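Chapter 4

Soup Without Cream: Thickening, Body and the Art of Leaving It Alone 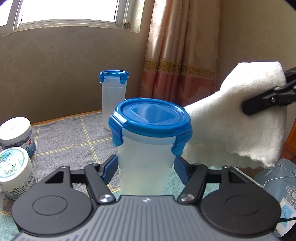 I came to this subject by way of a leek. Three leeks, if I'm being exact, and two potatoes, and a lunchtime with no cream in the fridge and no shop open until the morning. I had been taught, as most of us are, that leek and potato soup is finished with cream, and I stood there with the spoon in my hand wondering what on earth the soup was going to be if it wasn't finished. Well, it was soup! It was rather good soup, as it happens, and I've been fiddling with the question ever since.

So this chapter is about body. By body I mean the thing that makes a spoonful feel like something when it lands on your tongue, as opposed to hot water with ideas. Cream gives you body very easily and that's why we all reach for it. But it also mutes things. It rounds off the pepper, it softens the leek, it turns a bright green soup into a pale green one. Sometimes that's lovely (I will never say a word against cream of mushroom on a wet Saturday) but it's one choice among a good many, and I'd like you to have the others at your fingertips by the time you reach the exercises.

If you worked through Chapter 3 you'll already have a pot of vegetable stock to hand, or at least you'll know how to make one. If you skipped it, go back for the section on onions. I'm serious about that. Everything here leans on a well-softened onion and I'm not going to explain it all over again.

4.1 What thick means

Thin soup runs off the back of a spoon. Thick soup clings to it. In between there's a huge range and cooks use the same few words for all of it, which drives my students mad. One says "velvety" and means a smooth pea soup, another says "velvety" and means something you could stand a fork in. For the rest of this book I'll use three words only. Loose means it pours like milk. Coating means it leaves a film on the spoon that you can draw a line through with your finger. Heavy means it drops off the spoon in dollops.

Most soups want to be coating. Broths want to be loose and that's their whole charm. Heavy soups are a meal, and usually have a lentil in them somewhere.

What's going on inside the pot is mostly starch. A grain of starch sitting in hot liquid swells up and takes in water, and eventually there's less free water sloshing about between the grains, so the whole lot moves more slowly. Potatoes do this, and so do rice, bread, beans, oats and flour. They don't all do it at the same speed or the same heat, and that's where people come unstuck. They add something, nothing seems to happen, they add more, and ten minutes later they've got wallpaper paste. I did precisely this with oats in my first year of teaching, in front of a full room at the adult centre in Grukudstead, and had to let it down with two kettles of water before anybody could eat it.

4.2 The thickener that's already in there

Before you add anything at all, look at what's in the pan. If there's a potato in it, or a parsnip, or a tin of beans, you already have a thickener, and all you need to do is break some of it up. I take out a ladleful, mash it with a fork in a bowl and stir it back in. That's it! You keep the nice chunky bits and the liquid around them turns coating almost straight away.

A word about blenders. A stick blender is a wonderful thing and I use mine constantly, but go gently with potatoes. Whizz a potato for too long and the starch gets knocked out of it and goes gluey, and no amount of stock will bring it back. Short bursts, then stop and look. With squash, carrot or cauliflower you can blend for as long as you like and it only gets silkier.

Cauliflower deserves its own paragraph, really. Simmered until it's properly soft (softer than you'd ever serve it on a plate) and blended with some of its cooking water, it makes a pale, smooth base that has fooled my own family more than once. I'd put it ahead of anything that comes in a carton.

4.3 Bread, rice and ground nuts

Old bread is my favourite and I think it's badly underused. Tear up a stale slice, crusts off, let it sit in the hot soup until it goes to rags and then whisk hard. Tomato soup takes to this beautifully. Rice is the quiet one: a small handful goes in with the stock, cooks until it's falling apart, and then gets blended so you'd never know it was there. I use it with mushrooms, where bread would taste too much of bread.

Ground almonds and soaked cashews bring fat as well as body, so they come closest to the feel of cream. They do have a taste of their own, so go carefully in anything delicate. And do ask about allergies before you put nuts into a soup, where they can't be seen. Ask every time, even if you asked last week.

4.4 When to stop

Soup thickens as it stands. It thickens more as it cools, and by the next day it may well have set firm enough to slice. So take it off the heat while it's still a touch looser than you'd like, give it five minutes with the lid on, and only then decide. I'd say half of the soups I'm asked to rescue were perfectly fine at the moment somebody panicked and reached for the cornflour.

Salt goes in after thickening, too, or at any rate the last of it does. Starch dulls salt. A loose soup that tastes just right can taste of very little once it's coating, so leave yourself some room. The same goes for lemon juice, which I add right at the end, off the heat, a few drops at a time. It does a lot of the brightening that people miss when they come away from cream, and hardly anyone expects it in a leek soup.

Before you start

You'll need a heavy-bottomed pan, a fork, a whisk and some sort of blender for the second half of the chapter. The recipes are in order of difficulty, starting with the leek and potato that began all this, and each serves four people or two very hungry ones. Please cook the first recipe twice, once mashed with a fork and once blended, and write down which of my three words suits each. We'll be coming back to those notes in Chapter 5, when we get on to freezing and reheating, and you'll want them beside you.

Right then. Leeks first, and wash them properly, as there's always grit hiding in the green part.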